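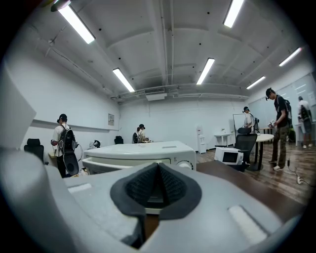

Gripper pad and the white appliance, rest of the team behind

sumix_left wrote:
Club build thread, page two. We're Team Fesamero, summer session. Hand-held grippers, headsets, backpacks, and a task list with 19 chores on it, written by people who have clearly never done chores. Questions for the group: does anyone swap their rubber pads before the November meet, or do you run one set all season?

dogbe514 wrote:
One set all season. We also came in last, so weigh that as you like.

torquewrench_amy wrote:
Swap them. Ours went shiny by week five and we dropped a mug in front of the judges. It was the judges' mug.

sumix_left wrote:
What did a fresh set run you?

torquewrench_amy wrote:
Nothing, we cast our own. Took four tries and one apron.

hal2727 wrote:
I'd leave the pads alone and fix your dial turning. Nearly every team loses points on round knobs. You have one right there, go practice on it.

dogbe514 wrote:
Disagree. Knobs are worth two points. Pouring is worth ten, and half the teams pour like they're putting out a fire.

hal2727 wrote:
Two points is what separated us from Anmont last year, so you'll forgive me for holding a grudge.

sumix_left wrote:
Nesrin Çınar (our advisor) sides with hal on the knobs and with Amy on the pads. She has no position on pouring because she has seen us pour.

dogbe514 wrote:
Fine. Also tape down that power cable on the floor.

sumix_left wrote:
Adding it to the list. Chore number 20.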